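Summer Bedding at Hemstead House

Residents are reminded that the summer bedding exchange continues through the end of August. The linen room on the ground floor is open each Friday until 18:00. To date, 70 straw sleeping mats have been issued, and 20 remain available to residents who have not yet requested one.

A mat should lie flat on top of the mattress, with the woven border toward the edges of the bed. No fitted sheet is needed beneath it. Mats may be wiped with a damp cloth and should be dried fully before they are rolled. They must not be placed in the washing machines or the dryers in the Moodley wing.

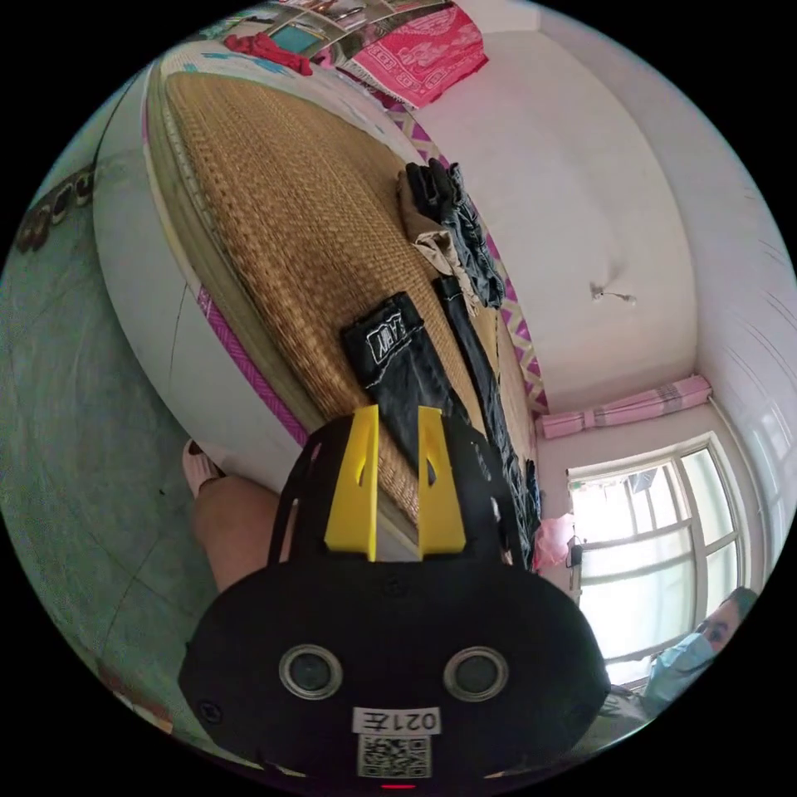 Garments laid out on a straw sleeping mat in a bedroom.

The mat also provides a firm, flat surface for folding clothes. Residents are asked to check zippers, hooks and buttons before laying garments down, as these can catch in the weave. Damp clothing should be hung on the racks in the drying room and brought back to the bed only for sorting. Folded items are to be put away before the evening so that the mat can air.

Replacement mats and trim fabric were purchased this year from Fluteline at a total cost of 3,660, which was met from the household fund. There is no charge to residents for a first mat. Torn or frayed mats may be returned to the linen room during opening hours for exchange. Winter blankets left for storage should carry a label with the room number.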